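Nodura Two-Arm Floor Kit: Set-Up and Care
Section 6. Fitting and setting the broom and dustpan

Read this section before you fit either tool. The sales sheet says the arms will hold any household broom. They will hold most of them badly. A handle that feels firm in your hand can turn in the gripper as soon as the bristles drag on a grout line, and the software won't always notice.

The left arm takes the broom and the right arm takes the dustpan. Don't swap them unless you plan to redo the whole of Section 5.

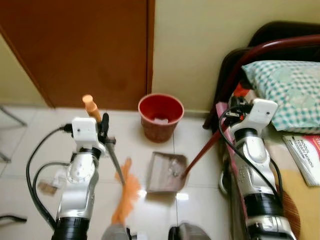
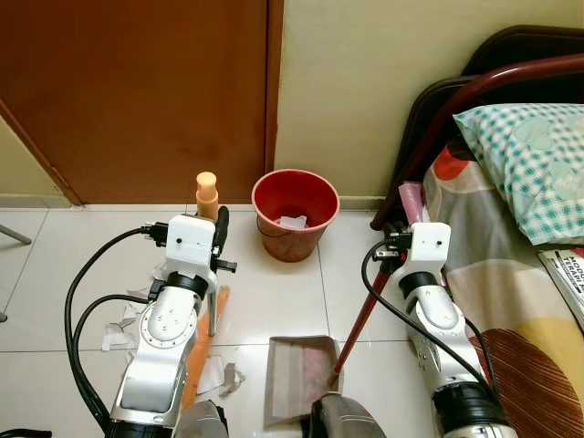 Both tools held, broom on the left arm and dustpan on the right, with the pan down on the tiles.

One reader of the draft, from the Bastos test site, objected that the self-check already covers grip and that steps 4 to 7 waste a morning. The self-check measures how far the fingers have closed. It doesn't measure whether the handle can twist, and we have seen it pass a broom that could be spun with two fingers. The steps stay in.

Fitting the tools

1. Press the stop button and wait for both arms to settle. Keep one hand clear of the grippers at all times.

2. Wipe the finger pads with a dry cloth. Polish and floor cleaner both leave a film.

3. Open the left gripper from the panel. Place the broom handle between the pads with the tip standing above the gripper, then close at the low setting.

4. Try to twist the handle. If it turns, open the gripper, wrap the handle once with grip tape and close again. Do not raise the force to make up for a slick handle. Thin metal tubes dent, and a dented tube never sits the same way twice.

5. Fit the dustpan handle in the right gripper the same way.

6. Lower the pan until its front lip lies flat on the floor. Look at it from the side. The panel will report contact when only one corner is touching.

7. Check that each cable has slack through the full bend of the arm. Move the joints slowly by panel and watch the cable, not the screen.

CAUTION: A cable pulled tight at one end of the travel will work loose over time. Stop and re-route it before you run a sweep.

Setting bristle pressure

8. Start at the lowest pressure. Sweep one short stroke toward the pan.

9. Raise the pressure one step at a time until the bristles bend slightly and paper scraps move with them. More pressure than that flicks light scraps over the pan.

10. Save the value under the name of the broom. A new broom needs a new value, even if it's the same model.

Note: The Zokeo auto-pressure add-on claims to do steps 8 to 10 for you. Try it if you like, but write down your own value first. On glossy tile we got a different answer from it on most runs.

Looking after the set-up

Re-check the twist test every 343 strokes. The panel counter can be set to remind you. It's an odd number — it came from the first handle that slipped on our bench, and we have no better evidence for a rounder one.

Replace the finger pads at 1,000 strokes. The Parkero pads are sold as good for 2,000. Ours were shiny well before that, and a shiny pad fails the twist test no matter how new the tape is.

If the broom slips in the middle of a run, press stop. Don't reach in and straighten the handle while the gripper is powered. Go back to step 1, and clear the saved pressure value if the handle has moved up or down in the pads.

Emptying the pan into a bin is covered in Section 7. Finish the pressure setting first.

Revised 2026-09-19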